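Brimden Neighbors Help Board > Toys & Play > Cleaning

Fuzzy ketchup bottle in a play kitchen: how do you wash it?

Posted by Bezawit Belay, Tuesday

I look after the play kitchen at our drop-in, and most of it is easy. The bananas, the bowls and the colander get a soapy sink and a stern talking-to. The ketchup is plush. It is also, naturally, the thing every child under 7 wants to hold against their face. It has a lettered label I would hate to wreck. 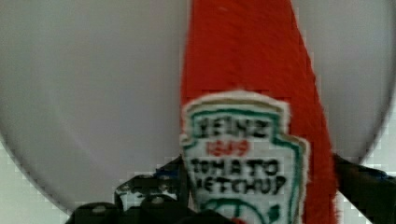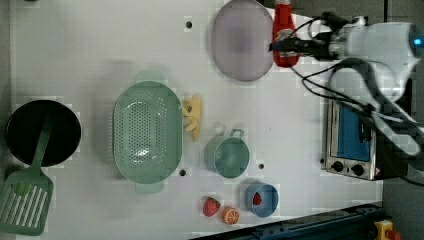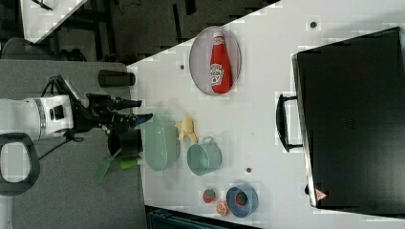
Label close up in the first one, the bottle with the rest of the pantry in the other two.

Can it go in a machine? There's no care tag that I can find, and I have looked in places a ketchup bottle should not be looked.

Solène Moulin
Don't machine wash until you know what the lettering is. Dab a damp white cloth on one letter. If black comes off, it's marker, and you are now a surface-clean household. Cool water, a drop of dish soap, wipe the red part and stay off the label. Press with a towel and dry it standing up, away from the radiator. Brush the fuzz with a dry toothbrush afterward or it will look like it slept in a hedge. Check the red for bleeding too. I once turned 9 napkins pink with a felt tomato and we still use them.

ralow_dad
just buy another one

Shimada3068
Pillowcase, cold, gentle cycle, done it plenty of times with stuffed food. Mine had a stitched label though so maybe listen to Solène. The hot dog has never been the same shape since.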